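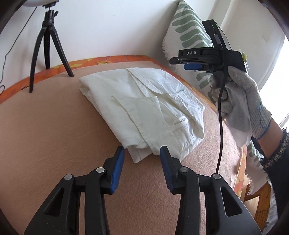 4 min read

When I called Veronika Eberhard she had a shirt over one shoulder and was trying to find somewhere to put her coffee. "Not on the folding table," she said, mostly to herself. "Never on the folding table."

Veronika runs data collection at Jurnex, a small outfit in Grerkdale that wants robots to be able to handle laundry. I'd been asking for this chat since January, and I'll admit I came in picturing a big lab with a lot of screens. Her people mostly work in ordinary rooms, with ordinary clothes, holding a gripper in each gloved hand and folding things over and over so that a learning system has something to learn from.

"People expect code," she told me. "I spend my mornings arguing about sleeves."

So how does it go? One try at one garment, start to finish, is what they call an episode. The collector picks up the grippers, folds the thing, sets it down, and that gets saved. The laundry set stands at 2749 episodes so far, and Veronika would like a lot more. White clothes are the ones she keeps coming back to (I could hear the sigh), and 565 of the episodes are white garments only.

"With a striped shirt you can see where everything goes," she said. "White on white, you've got a layer on a layer on a layer, and the only clue is a stitch line or a little shadow. I want hundreds of those. I want the ones where the label ends up upside down and there's a corner poking out at the bottom, too."

I asked whether she throws out the messy folds. She really doesn't! A fold gets tossed if the recording has a gap in it, or if somebody lets go of a gripper and finishes by hand, which apparently everyone does in their first week. Otherwise it stays, rumples and all.

"If you only keep the pretty ones, the model has never met a wrinkle," she said. "Then it meets one and just sits there."

Rozália Sipos, who has folded more of those episodes than anyone, joined us halfway through. She used to do alterations, and she talks about fabric the way my uncle talks about engines. I wanted to know what it's like to fold with two big pinching fingers instead of ten small ones.

"Slow," she said, and laughed. "Cotton is fine. Anything gathered is terrible, because you pinch one pleat and three come with it. And you have to stop smoothing with your palm. I still want to smooth with my palm."

She has opinions about surfaces as well. A slick tabletop lets the garment slide away when you pull, and she prefers a cloth with some fuzz to it. Veronika wants both kinds in the set. They've clearly had this conversation before.

Rozália's limit is 27 episodes before a proper break — after that, she says, her folds all start to look alike, and a stack of identical folds is no good to Veronika at all.

Next up is towels, 200 episodes to begin with, and then fitted sheets. I asked Rozália how she felt about fitted sheets with grippers. There was a long pause on the line.

"Ask me after the towels," she said.

Shares: 27 | Comments (9)

Related
Struan Swanson on teaching a machine to load a dishwasher
Shona Moncrieff: my year of labeling drawers
A visit to the Greltari workshop
What we got wrong about grippers, by Cameron Urquhart

We use cookies to remember your settings and see which stories get read. By staying on this site you agree to their use.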